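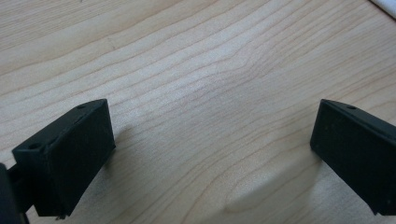
Pale timber grain on a tabletop.

Irkbridge printmakers open their doors for a month of ink and paper

The Irkbridge Print Fair is back in March, and it has grown up in a hurry. The old Psarras building on the river side of town will be filled with linocuts, etchings, woodblocks and screenprints by 55 artists from across the district, and for the first time the fair gets both floors.

Organiser Eftychia Karagiannis has been unpacking entries all week and can hardly stand still long enough to talk about them.

"We had 200 prints come through the door, and I kept thinking the next parcel would be the dull one," she said. "I'm still waiting for it. There's a linocut of the Karside ferry ramp at low tide that I'd happily look at all day."

Work is hung by technique this year, so visitors can start with the relief prints downstairs and finish with a small, very good room of monotypes under the skylight. Every piece was made by hand in an edition or as a one-off, and most are for sale unframed, which keeps the prices friendly. The cheapest are $5 gift cards from the high school's senior art class (get in early, they went before lunch last time!).

The $900 Turkimwood Prize goes to a single print chosen by visiting judge Bahman Nouri, who taught relief printing for many years and still cuts his own blocks. He will announce the winner at the opening night at 6 pm and give a short talk afterwards on how he chose it. There is a people's choice award as well, with voting slips at the front desk until the last afternoon.

Fedir Pylypenko is bringing his tabletop press and will run drop-in sessions through the whole fair. You carve a small block, ink it up in whatever colour you fancy and take home your own print. Kids are welcome with an adult, and so are adults with no kids and no idea what they're doing. Last year's sessions ran well past closing because people kept asking for one more pull, and it was a joy to see the drying lines fill up with wonky birds and teapots and somebody's whole street.

Themis Tsoukalas will show his long woodblock scroll of the river, which he has been adding to for years and has never unrolled in public at its full length. It takes up one entire wall upstairs and is worth the climb on its own.

The lift is working again, and the upstairs rooms now have seating. Tea, coffee and slices are available in the foyer, with takings going towards a shared etching press for local artists to use.

Entry is by gold coin. The fair is open from 10 am to 4 pm, and the print sessions start at 11 am. Artists who missed the deadline can leave their details at the desk to hear when entries open for the spring show.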